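Grasping group: fewer tries, better tries

The bin-picking people at Kakside have a result, and for once it fits in a sentence. Their new grasp-ranking method, Flanetti, needs far less practice data than the old one to do the same job.

The old approach learned from 2543 recorded grasp attempts, most of them collected over a January that Glenys Tindall describes as "long." Flanetti got to the same success rate on 572. The trick is to let the model choose its next attempt by how unsure it is, so it goes after the awkward objects first and stops rehearsing the cup it mastered weeks ago. Graduate students have been urged to do likewise, with mixed results.

There are limits. The method still struggles when objects lean on each other — the model tends to treat two touching toys as one ambitious toy — and each ranking pass takes roughly 7 seconds, a long time to watch an arm think. Glenys hopes to halve that before the Tunstall workshop, where the group has a poster and a very small table.

Code and grasp logs are on the Vernard server, in the folder marked "final," next to the other folder marked "final." Use the newer one.

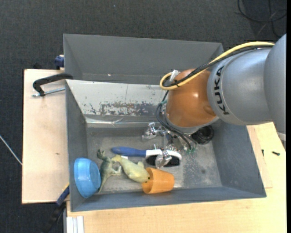 Does the model have to be retrained every time a new object is added?

Usually a short update is enough, with a handful of fresh attempts on the new object mixed in with the old ones.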